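Cokis Community Help – Sports Equipment and Storage
Question 2921: Returning loose shuttlecocks to a cardboard tube
Viewed 2172 times. Answers: 3
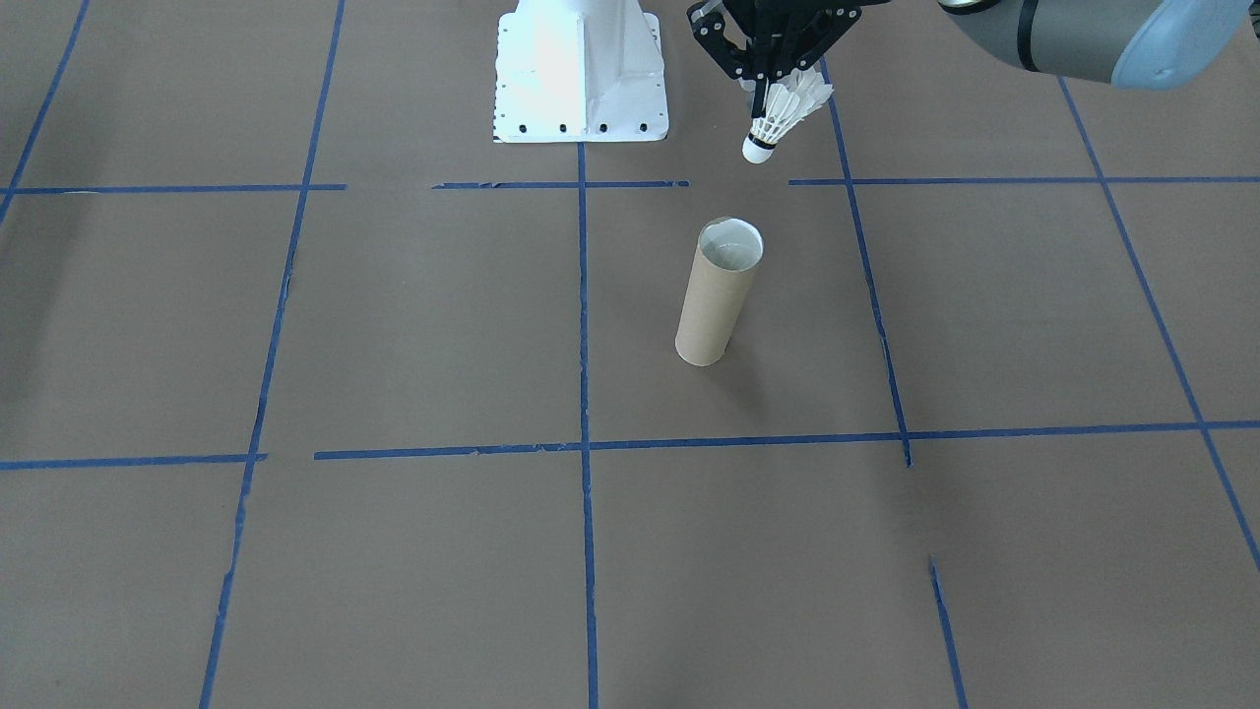
I am responsible for the equipment cupboard at a community sports hall, and I should be grateful for advice on the storage of feather shuttlecocks. At the close of each evening session there are usually a good many loose on the side table. Our practice has been to put them back into the cardboard tubes in which they were supplied. Several members have reported that feathers are bent or split when the shuttlecocks are next taken out.

I should like to issue a short written instruction to session leaders and would ask the following. Should the cork enter the tube first, or the feathers? Is it acceptable to push the last one down in order to fit the lid? Is a plain cardboard tube adequate for storage over the winter, or should we purchase plastic ones? The cupboard is unheated and we reopen it fully in October.

Peninah Sang

Answer 1 (accepted)

The cork should enter first. Stand the tube upright on a flat table, hold the shuttlecock by the cork or lightly by the lower part of the quills, and lower it in so that the cork leads. The skirt then follows without its tips catching on the rim. Each further shuttlecock should sit with its cork inside the skirt of the one beneath it, all facing the same way. Mixed directions are the usual cause of the damage you describe.

The last one should not be pushed. If the lid will not close, remove one and begin another tube. Please also check that the tube matches the shuttlecock, as the inner width varies between suppliers. We had a delivery of Drusness tubes that were a little too narrow for our stock, and every skirt came out pinched. They were withdrawn from use.

To take shuttlecocks out again, tip the tube gently and let them slide. Fingers should not be put down inside to pull at the feathers.

Your instruction may also ask leaders to separate damaged shuttlecocks before packing. Ours go into a box marked PRACTICE – the good ones are returned to the tubes and the date of first use is written on the side in pencil.

Kha Thái

Answer 2

I agree with the above as to direction. On the matter of cardboard or plastic, cardboard is sufficient provided that the cupboard is dry. Feathers become brittle if kept very dry for long periods, and cardboard softens in damp, so an unheated cupboard against an outside wall is not ideal for either. We store 200 tubes on slatted shelving away from the floor and have had no losses of note. Tubes should not be laid on their sides beneath heavier items such as net posts.

Answer 3

We use nylon ones. They do not have this problem.

Comment on Answer 1, from Peninah Sang

Thank you. The instruction has been drafted on this basis and a copy will be fixed inside the cupboard door. Could you confirm whether the ends of the tube need to be marked, or is it enough to keep the lid uppermost?

Reply from Kha Thái

Lid uppermost is enough. We do mark ours, but only because there are 2 sizes in the same cupboard.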